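Rulumwood Assistive Handling Program
Interim progress report, work package 3: equipment planning and procurement
Submitted 26/06/2026

1. Status

Work package 3 is on schedule except for the floor anchoring survey, which was due in March and is still open. The building owner has asked for a second load calculation before any drilling is approved. We have written the arm specification so that it does not depend on the outcome – a freestanding pedestal is acceptable under either result.

2. Procurement to date

Requests for quotation went to five suppliers. Three replied with complete bids. Laryea and Skevix both quoted for an arm, controller and parallel gripper as one package. Stemesus quoted for the arm and controller only, with the gripper to be bought separately and integrated by us. The Stemesus price is the lowest on paper, but it leaves out the adapter flange and the integration hours, and we have asked for a revised figure on the same basis as the other two.

Quoted lead time on the packaged bids is roughly 19 weeks from purchase order. An order placed after the end of next month would push commissioning past the current reporting year. We therefore ask that the equipment line be released ahead of the anchoring decision.

3. Budget

The equipment line stands as approved. Two changes are requested within it:

Spare gripper fingers: moved from consumables to capital, as the supplier sells them only as part of a matched set.
Safety fencing: reduced. The risk assessment now assumes a light curtain on the open side of the cell, and the fencing quote has been cut to match.

No change to the total is requested. Contingency has not been drawn on.

4. Simulation work supporting the specification

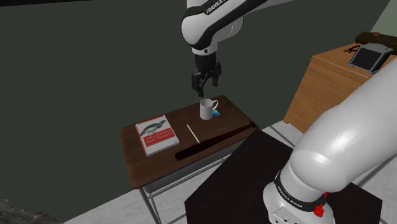

Reach and grip opening are the two figures that most affect price, and both are being settled in simulation before the order is placed. The current model uses a Franka arm on its own dark platform next to the work table, with the gripper pointing straight down over a white mug near the back edge. The baseball bat and the paperback on the same tabletop stand in for long and flat items, which the mug alone would not cover. The bidders' own arm models will be loaded into the same layout once the files arrive; Skevix has supplied theirs, Laryea has not.

Payload margin will be checked separately against supplier data sheets.

5. Next period

Obtain the revised Stemesus quote. Close the load calculation with the building owner. Complete the reach comparison and issue the final specification to the bidders for confirmation.

Decision needed from the funder: release of the equipment line, and approval of the two changes listed in section 3.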